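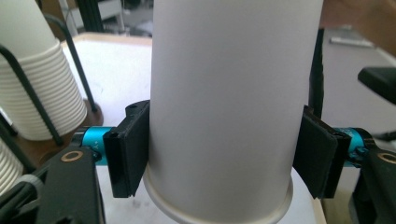
When does Gruko decide that an object is held?
The grasp monitor reports HELD when both finger pads register contact and the opening width stays constant for 20 consecutive control cycles. Until then the state is CLOSING, and the planner will not release a lift command.

4.3 Setting the grasp monitor for thin-walled objects

The default profile is tuned for rigid parts. Paper cups and similar objects give way under the pads, so the width keeps shrinking after first contact and the monitor may never settle. Use the soft profile for these.

1. Stop any running task and open the Surcombe console.
2. Under Perception, select the object class and confirm that the width estimate is updating.
3. Under Control, change the profile from RIGID to SOFT.
4. Set the closing force limit to 5 N. Do not raise it to shorten the cycle.
5. Close the gripper on a sample object and watch the width trace. A short slope followed by a flat line is correct.
6. If the slope continues, lower the closing speed one step and repeat step 5.
7. Save the profile. The console writes it to the controller on port 3970.

Note: Profiles saved before the 2025 release load without the settle parameter — open and save them again before use.

Note: Tapered objects can slide along the pads during a lift. Enable slip check if the task plan includes a vertical move.

Caution: Changing the profile while an object is held resets the monitor to OPEN. The fingers will release.

Error G-HOLD after step 5 usually means that the pad offsets are out of date. Run the zeroing routine in 4.1, then return to step 2.

Section maintained by Gyula Gál, Rurnent.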